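22. Januar 2018
Von der Redaktion

Neu im Verleih: Sestis von Lo Presti, jetzt auch monatsweise

Kurz und schnell, weil die Anfragen sich stapeln. Lo Presti bietet das Servicepaket Sestis ab sofort auch in kleiner Stückelung an. Bisher nur Jahresvertrag, jetzt Monatsmiete ab 2,619 Euro — Pardon, 2.619 Euro, das Komma stammt aus der englischen Preisliste. Drin sind Roboter, Hände, Steuerrechner, Einweisung vor Ort. Nicht drin: Anfahrt, Versicherung, und die Möbel muss man natürlich selber stellen.

Gedacht ist das Paket für Büros, Teeküchen, kleine Labore. Also Räume, die schon da sind und nicht umgebaut werden sollen. Aufgaben aus dem Alltag: Flasche greifen, Flasche abstellen, Kühlschrank, Schublade, Tisch. Klingt banal. Ist es nicht, wer schon mal versucht hat eine glatte PET-Flasche mit einer starren Zange am Hals zu halten, weiß bescheid. 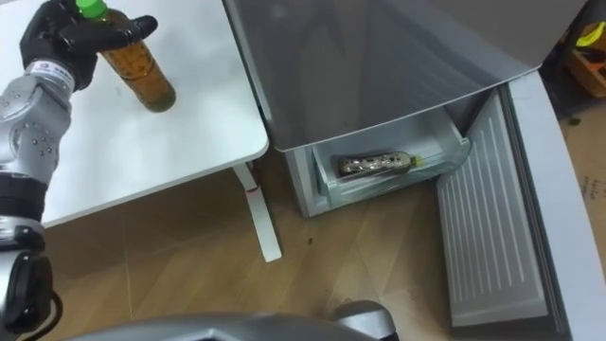 Zur Einweisung: zwei Termine, dazwischen mindestens eine Nacht, damit die Leute ihre Fragen sammeln können. Termin eins ist Aufbau, Not-Aus, Laufwege. Termin zwei die eigentliche Aufgabe. Wer nur einen Termin bucht, zahlt trotzdem beide, steht im Kleingedruckten auf Seite 12. Haben wir nachgefragt, bleibt so.

Die Hände sind mehrfingrig und im Grundpreis enthalten. Das war beim Vorgängerpaket noch Aufpreis, rund 500 Euro im Monat, und hat viele abgeschreckt. Einfacher Greifer auf Wunsch weiterhin lieferbar, wird aber kaum noch bestellt. Unsere Meinung: die Finger nehmen. Für Getränkeflaschen mit Schraubverschluss und solche Sachen braucht man die Beweglichkeit einfach.

Was uns nicht gefällt — die Dokumentation. Englisch, teils lückenhaft, das Kapitel über Gelenkgrenzen fehlt in der deutschen Fassung komplett. Lo Presti verspricht Nachbesserung bis Juni. Bis dahin hilft die Hotline, die ist wirklich gut besetzt, auch über Mittag. Und der Geräuschpegel im Stand könnte niedriger sein, im Einzelbüro stört das schon.

Platzbedarf: normales Zimmer reicht. Neben dem Schreibtisch sollte man so viel frei lassen, dass der Roboter sich drehen kann, und hinter ihm bitte keine Tür, die ständig gebraucht wird. Kabel vorher überlegen! Eine Steckdosenleiste ist schnell zu wenig, und quer durch den Raum verlegte Leitungen sind das Erste, was bei der Abnahme im Protokoll landet.

Glatte Böden sind okay, Parkett und Laminat auch. Hochflorteppich nein. Schwellen bitte vorher melden, dann bringt das Team eine Rampe mit.

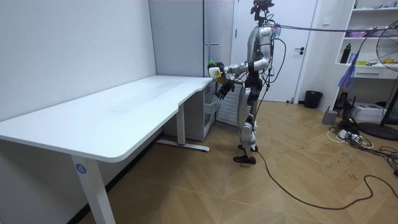
Prullby, im Juni

So steht es schon mal im Kalender: Vorführtag in Prullby, Anmeldung läuft über das Büro in Cullness. Gezeigt wird das komplette Paket Sestis, dazu die Monatsverträge und die neue Preisstaffel für Schulen. Plätze pro Gruppe sind knapp, also lieber früh melden. Pro Betrieb höchstens 2 Personen, mehr geht im Raum nicht.

Wer eine eigene Aufgabe testen lassen will, schickt vorher eine kurze Beschreibung. Gegenstand, Gewicht, Material, wo er steht und wo er hin soll. Fotos helfen. Glas lieber nicht, Kunststoff und Karton kein Problem. Ob es am Vorführtag klappt, kann niemand versprechen, aber die Techniker schauen sich die Sachen vorab an und sagen ehrlich, wenn es aussichtslos ist.

Noch zur Miete, weil das am häufigsten gefragt wurde: Verlängerung geht formlos per Mail, spätestens eine Woche vor Ablauf. Kündigen muss man nicht, der Vertrag endet von selbst. Kaution fällt nur bei Erstkunden an und wird nach der Rückgabe verrechnet. Schäden an den Fingern sind bis zu einer Hand pro Mietzeit abgedeckt, danach wirds teuer. Umzug in einen anderen Raum während der Mietzeit bitte anmelden, dann kommt jemand zum Einrichten vorbei, innerhalb von Cullness ohne Aufpreis.

Preisliste und Anmeldeformular gibt es auf Anfrage beim Büro Cullness, Stichwort Sestis in den Betreff.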